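From: Tuva Engström
To: stiscombe-walkers
Subject: Re: Skotura track, pack weights
Date: August 7, 2025

> Is 6 kg too much for the two-day walk? My old pack
> digs in at the shoulders by lunch.

Depends on the hip belt more than the weight. I carried more than that over Skotura in July and was fine – the climb is slow going either way.

Check your straps before you blame the load.

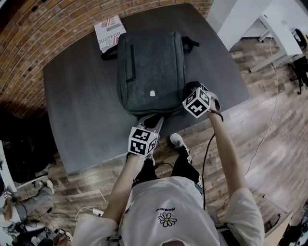
Water is the other thing. The tank at Salinas hut was low, so fill up at the carpark. I take 2 litres.

Tuva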